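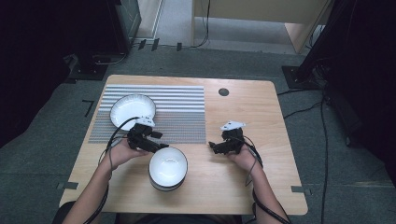

**Tableware and Serving Group, Pikia Catering Supplies**

Minutes of the meeting held 20 Oct 2020, sample room, second floor

Present: Afroza Begum (chair), Samer Aoun (minutes), two from Purchasing, one from the canteen at Talavera House

Apologies: warehouse

## 1. Minutes of the last meeting

Agreed without change. The action on cutlery trays is closed. The action on chipped side plates stays open until the warehouse reports.

## 2. White bowls

Two shapes are under review: the wide, shallow bowl with the broad flat rim, and the deeper one with the rounded body. Both are white and both were put out on the sample table with the striped mat.

AB asked for views on the shallow bowl first. Purchasing prefer it for pasta and salads. The canteen said the broad rim gives a clean place for the thumb when carrying, but takes up more of the tray. On the present tray the shallow bowl leaves room for a glass and no side plate. With the deeper bowl both fit.

The deeper bowl was preferred for soup and porridge. SA noted the faint grey band near the base on the outer wall and asked whether it is part of the finish or a mark. Purchasing did not know. Jakodine to be asked before any order is placed. If it is a mark, the group wants to know whether it comes off in a normal wash.

Stacking was discussed at some length. The wide rim sets the width of the pile, and the shelf in the Talavera House servery is narrow. The canteen will measure the shelf again, as the figure in the file dates from before the refit. No decision until that is done.

Quantity: the canteen asked for 307 deep bowls, being the seats in use plus spares. Purchasing pointed out that Jakodine packs in boxes of 30, so the order will have to go up to the next full box. AB agreed to this. The number of shallow bowls is to be settled later.

## 3. Striped mat

The mat is rectangular, with pale grey and white bands and a fine rib running the same way as the stripes. Supplied by Trilora.

Points raised:

- Crumbs. The canteen expects them to sit in the rib. A shake may be enough, but it has not been tried.
- Stability of the bowls. A shallow bowl set near the edge of a mat can sit at a tilt. Staff should place bowls fully on the mat or fully off it. SA to add a line to the laying sheet.
- Colour. White bowls on grey and white stripes were thought plain but acceptable. Purchasing asked for one darker sample to compare. AB did not object, provided it costs nothing.
- Size. One mat covers a large part of the left side of the sample table. The canteen tables are smaller. Trilora to be asked for the next size down.

Agreed to take five mats on trial for the window tables only.

## 4. Sample table

The light wooden table with rounded corners will stay in the sample room. The round hole in the top, with the black grommet, is to be kept clear when samples are laid out. Last time a mat was laid over it and the lamp lead had to be run along the floor.

Purchasing asked whether the table could be moved off the carpet so that spills are easier to deal with. There is no hard floor free on this level. SA suggested that any test with liquid be done in the servery. Agreed.

Coasters and felt pads were mentioned – the top is bare wood and the group would like it to stay unmarked. No spend approved. The canteen has some spare pads and will send them up.

## 5. Laying sheet

The current sheet shows the old plates and is out of date. SA tabled a draft with the following order:

1. Mat square to the near edge of the table.
2. Shallow bowl on the mat.
3. Deep bowl at the front, on the bare wood.

The canteen thought step 3 would leave the deep bowl too close to the diner. AB asked for both versions to be tried at the window tables, with comments written on the back of the sheet. The draft was not adopted.

## 6. Any other business

Purchasing reported that the price list from Trilora runs out at the end of January. Any order for mats should be placed before then.

The key to the sample cupboard is missing again. Please check coat pockets.

## Actions

| Item | Action | Who |
|---|---|---|
| 2 | Ask Jakodine about the grey band | Purchasing |
| 2 | Measure servery shelf | Canteen |
| 3 | Darker sample and smaller size from Trilora | Purchasing |
| 3 | Add line on placing bowls | SA |
| 4 | Send up felt pads | Canteen |
| 5 | Two versions of the laying sheet | SA |

Next meeting to be called by AB once the shelf has been measured.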